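**Cabin at Koivisto Pond or the place in Punville? (first time renting up there)**

**mudseason_mel** wrote:

Okay so I've been reading this board for two winters and finally have a reason to post. We've got five of us going up in January, three adults and two kids, and I've narrowed it down to two rentals and my family is sick of hearing me talk about it.

First one is the log place on Koivisto Pond, the one with the green metal roof. Two bedrooms and a loft with mattresses. Woodstove, propane heater for backup, and the listing says "short walk from parking," which makes me nervous with kids and a cooler.

Second is a house in Punville, walking distance to the bakery and the little grocery. More like a regular house. Costs more, has a dishwasher, and the pictures are kind of blah if I'm being picky. But there's a plowed driveway!

We don't ski. We want to sled, read, cook big dinners and let the kids wear themselves out. My husband wants the pond. I want to not haul water. Has anybody stayed at either one?

---

**tworutroad** wrote:

Stayed at the pond cabin two years running. Get the pond cabin. You wake up and there's the ice right there and not one other light on the far shore. My kids still bring it up.

The walk in is uphill going out, so it's easy when you arrive and annoying when you leave. Bring a plastic sled for the gear and pull it. There's running water in winter, by the way, they put in a heated line. You won't be hauling anything except firewood from the shed.

---

**mudseason_mel** wrote:

Oh that's great to know about the water, the listing doesn't say one word about it. How's the loft? My youngest is a roller.

---

**tworutroad** wrote:

Loft has a solid half wall, not a railing. The stairs are closer to a ladder though. Ours were seven and nine and did fine.

---

**hotdish_harriet** wrote:

I'm going to be the wet blanket. We did the pond cabin with my sister's family and I would not do it again in January. The woodstove is wonderful if somebody is willing to get up at 3 in the morning and feed it, and in our group that somebody was me, every single night. The propane heater is in the main room and does a nice job of warming the main room. Both bedrooms were chilly enough that I slept in a hat.

Also the kitchen is one counter and a two-burner stove. You said big dinners. Think hard about big dinners.

---

**tworutroad** wrote:

You have to leave the bedroom doors open. It's in the binder.

---

**hotdish_harriet** wrote:

I read the binder! We left the doors open! My brother-in-law snores like a snowplow so believe me I noticed they were open.

---

**geltow_gary** wrote:

Chiming in from the Geltow side of the lake, where we've had a camp forever and I've rented for friends in both spots.

Something to ask about the pond place is who plows the parking area and when. It's a pull-off from the town road, and the town clears the road first, so after a big storm you can be looking at a wall of snow between your car and the pavement. Keep a shovel in the car and not in the cabin. I learned that one the hard way, walking all the way back down for it.

Punville house is fine. It's warm, the beds are good, you can hear the road a little. If you're going with kids who get bored, being able to walk to the bakery is worth more than people on here will admit.

---

**loon_adjacent** wrote:

Respectfully, Gary, if I wanted to walk to a bakery I'd stay home. I live above one.

Mel, what does your husband want to do at the pond exactly? Because if it's ice fishing, fine, go. If it's just looking at it, there's a public landing ten feet off the road with a bench and you can look all you like and then go home to a house with a dishwasher.

---

**mudseason_mel** wrote:

Ha. It is one hundred percent just looking at it. He wants to stand there with coffee.

---

**loon_adjacent** wrote:

Then you have your answer, the landing is practically made for that.

---

**tworutroad** wrote:

Completely different thing. Standing at a public landing in your coat is not the same as standing on your own porch in your slippers. I will die on this hill — and I've pulled a sled up it, so I know what kind of hill it is.

---

**hotdish_harriet** wrote:

Okay, the slippers point is fair.

Mel, I forgot to say, the Punville kitchen is a real kitchen. We rented there the year after the hat-sleeping incident. Full oven, a big table, plenty of room to roll out a crust and still have somebody shelling peas across from you. The knives are terrible so bring your own. Bring a decent skillet too, theirs has a wobble. Baking dishes you can leave at home.

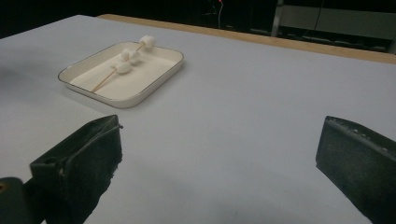
We made two pans of lasagna and a cobbler the first night and had leftovers for lunch until we were all tired of them. You couldn't do that at the pond, you'd be cooking in shifts.

The other nice thing is there's a mudroom with hooks and a bench, so all the snow pants stay in one spot. With two kids that alone was worth the extra money to me.

---

**mudseason_mel** wrote:

A mudroom!! Why is that not in the listing? They have four pictures of the same couch.

What was the difference in price when you went? I'm seeing 78 dollars more a night for Punville, and that's before cleaning.

---

**hotdish_harriet** wrote:

It wasn't that much when we booked, but that was a while back. Ask if they'll knock something off for a longer stay. They did for us, and all I did was call.

---

**geltow_gary** wrote:

Seconding calling. The pond people go through the Emby office and they won't budge on price, but they will sometimes give you an early check-in if nobody's in the night before. In January that's a big help, because you want to do that walk in daylight.

---

**loon_adjacent** wrote:

Is Emby still doing the thing where they charge you for firewood by the armload?

---

**geltow_gary** wrote:

No, it's included now. They did raise the pet fee.

---

**tworutroad** wrote:

Firewood was included both times we went and there was plenty of it, good and dry. Kindling was a little thin, so split some extra when you get there while you've still got your boots on.

Mel, for what it's worth, the big dinners thing is solvable. We made chili and a big soup at home, froze them flat and just heated them up. Breakfast on the two burners is no trouble. And you can do potatoes in foil right in the stove.

---

**hotdish_harriet** wrote:

You can do potatoes in the stove if somebody remembers they're in there.

---

**sledhill_sam** wrote:

Nobody's mentioned the sledding and it's in her first post, so here I am.

Pond cabin: there's a slope beside the cabin that runs down toward the pond. Short, decent, some trees on the left you'd want to keep little ones away from. Please don't let them run out onto the ice until you've asked somebody local how thick it is. There's a spot near the inlet that stays soft.

Punville: the hill behind the school is the best sledding for miles. Wide open, long flat bottom, and it's a five minute walk from that house. There'll be other kids on it too, which may be good or bad depending on yours.

If sledding is really the main event I'd go Punville, and I say that as somebody who likes the pond better in every other way.

---

**mudseason_mel** wrote:

Well shoot, that's a strong argument. My older one will make friends with anybody who has a better sled than she does.

And the soft spot by the inlet would have me up all night, even if we told them ten times.

---

**tworutroad** wrote:

Sam's right about the inlet. I still say pond but I understand.

---

**loon_adjacent** wrote:

Do the house this year, do the pond in September. The water's still warm enough if you're stubborn and the bugs are done. I'd argue that's the best time to be there anyway.

---

**geltow_gary** wrote:

September books up early. If you want it, get your name in by spring.

---

**mudseason_mel** wrote:

Update, 11/2/23: I called both. The Punville owner was very nice and took a little off because we're staying through the week. She confirmed the mudroom and said the knives are "fine," so I'll be packing mine. Harriet, I also asked about the skillet and she said which skillet, so I'll bring that too.

My husband took it pretty well. He's been promised coffee at the landing every morning, in a thermos, and he's already looking at September dates for the cabin.

Does anyone know if the Punville grocery carries decent bacon or should I bring it up with us?

---

**hotdish_harriet** wrote:

Bring it. Theirs is mostly water. The eggs are good though, they come from a farm out toward Geltow.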